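# Trays, tablecloths and the craft table that never stays clear

I love a tray. If you've been reading these tips for a while you'll know that already, but I've had a big tidy-up of our hobby table this August and I'm more convinced than ever, so here we go again!

Our table does everything. It's homework in the afternoon, puzzles after tea, and on Sunday it gets cleared for the one meal a week we all sit down to together. For years I cleared it by scooping everything into a shopping bag (don't do this, you'll be fishing a button out of a bag of beads in December). Now every activity lives on its own tray, and when it's time to eat you pick up the tray and walk away with it.

**What to look for in a tray**

- A raised rim all the way round. Small blocks, dice and beads roll, and a flat board won't stop them.
- Rounded corners, which are so much easier to wipe out than square ones.
- Shallow sides if little hands are reaching in. Deep ones are better for wool and paint pots.
- A strong colour. Pale bits vanish on a pale tray, and a good bright one shows you straight away what's been left behind.

Measure your shelf before you buy. Mine is 34 cm deep and I came home with a gorgeous tray that stuck out over the front and caught my hip every single time I walked past. It's now under the pot plants.

**The cloth underneath**

I keep an old white cloth on the table for messy days. White sounds mad, I know, but it can take a hot wash and a good soak, and you can see spills while they're still fresh. Don't fuss over creases. A crease only matters if it's under the tray and makes it rock, so smooth that one patch with your palm and leave the rest.

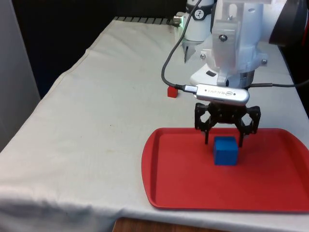
**How do you get grey smudges out of a white cotton tablecloth?**

Rub a little dish soap into the marks while the cloth is dry, leave it for 20 minutes, then soak the lot in warm water with a scoop of oxygen bleach before a normal wash. Check the marks before it goes anywhere near the dryer, as the heat can set whatever's left.

My neighbour Roya Bahrami swears by hanging hers in full sun while it's still damp, and I've tried it through two summers now with lovely results on tea stains. Pencil and graphite are more stubborn. For those I go over the spot with a clean white eraser first, very gently, then the dish soap.

**Keeping the tray itself nice**

Plastic trays only need warm soapy water and a soft cloth. Skip the scouring pad! Once the surface is scratched it hangs on to every bit of colour from paint and markers. Sticker residue comes off with a dab of cooking oil, left for 4 minutes and wiped away, followed by more soapy water so the next drawing doesn't end up greasy.

Stack trays with a tea towel between them if they're glossy, and put the one you use most on top. Ours is the block tray, so it lives at knee height where the kids can grab it themselves.

Next time: jar lids, and what I do with the ones that don't fit anything.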